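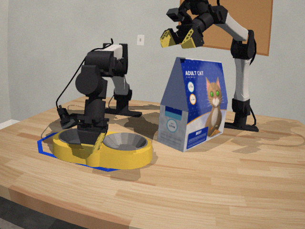

A pet feeding station on a wooden table. Kanditz is changing its dry food range from June.

Kanditz to drop small bags of dry cat and dog food

Pet food maker Kanditz is to stop selling its smallest bags of dry food, a change that will affect cat and dog owners who buy a little at a time.

The 300g bags will be withdrawn from June. The company said the 3kg bag would become the smallest size in its standard dry range, although some veterinary foods will still be sold in smaller packs through surgeries.

Shops can go on selling the small bags until their stock runs out. The last of them were packed at the company's factory in Gremetmont earlier this year, and the line that filled them is being changed over to pouches of wet food.

Kanditz said sales of the small bags had fallen for several years while the cost of packing them had gone up. A small bag needs nearly as much handling as a large one, it said, and uses more wrapping for the same weight of food. The company did not give sales figures for the size.

It said the recipes were not changing and the price per kilo of the 3kg bags would be held until the end of the year. It has not said what will happen to prices after that.

Sonosness, the pet shop chain, said it had been told of the decision last month and had let its branches know. The chain has 40 shops, most of them in town centres, and said the small bags sold best in those with no car park. Customers who come in on foot or by bus often pick up one or two at a time.

The chain plans to offer a small bag from another supplier once the Kanditz ones have gone. It has also been trying loose food in two branches, where customers fill their own tub from a bin and pay by weight. Kanditz food is not part of the trial. The company said it does not allow its dry food to be sold loose, as shops would not be able to show the batch number and best before date to the customer.

Sonosness said it would look at the results of the trial in the autumn. Staff in the two branches have reported that the bins take time to clean and that some customers arrive without a tub.

The change has drawn complaints from owners of small animals. A petition asking Kanditz to keep the 300g size had 593 signatures this morning. It says a single cat or a very small dog can take many weeks to get through a large bag, and that food left open for that long goes stale.

Several people who signed it said they used the small bags to find out whether an animal would eat a new food before paying for more. Others said they could not lift or carry the larger bags, or had nowhere to keep them. One wrote that her cat had been through four kinds of food in a year and that she would not have bought a big bag of any of them.

Kanditz said it had read the comments. It is working on a sample pack that owners will be able to ask for through its website, to be sent by post, but it could not say when this would be ready or whether there would be a charge. It does not plan to bring the small bags back.

The 3kg bags are being given a press seal along the top so that they can be closed between meals. Bags with the seal are already in some shops. The older ones are folded over and have to be clipped or tied.

Owners are advised to keep dry food in its own bag, closed tightly, in a cool cupboard. The bag can be stood inside a lidded bin if there are mice or if the dog is likely to find it. Tipping the food straight into a bin is not recommended, partly because oil from old food stays on the sides and partly because the label is then thrown away. Once opened, the dry food should be used within six weeks, according to the feeding guide on the pack.

Food that smells sour or looks damp should not be given to an animal. Bowls should be washed daily with hot water and washing-up liquid and dried before they are filled again, and water should be changed at least once a day.

Anyone moving a pet to a different food should do it slowly over a week or more, mixing a little of the new food in with the old and adding more each day. A sudden change can upset the stomach, particularly in older cats. A cat that stops eating altogether for more than a day should be seen by a vet.

The move will not lead to job losses at Gremetmont, Kanditz said. Staff who worked on the small bags have been offered places on the pouch line or in the warehouse. Some shift times will change, and the company said it was still talking to staff about early starts.

The pouches to be made there will include a new fish range for cats, using white fish from Norðdahl. It is expected in shops before the winter, first in a mixed box and later as single flavours. The same supplier already provides fish for one of the company's dry foods.

Kanditz has cut its range before. Two years ago it stopped making tinned dog food in the largest size, saying that few homes finished a tin in one day, and it later dropped a line of biscuits for puppies. The biscuits came back the next spring after shops asked for them, in a plainer box and at a slightly higher price.

Customers who have the small bags on a repeat order from the Kanditz website will get an email before their next delivery. They can switch to the larger size, choose a different food or cancel without a fee. Orders that are not changed will be stopped when the small bags run out, and no money will be taken. Vouchers printed for the 300g bags can be used against any dry food in the range until the date shown on them.

People who order by telephone will be told at their next call. The customer line is open until 5pm.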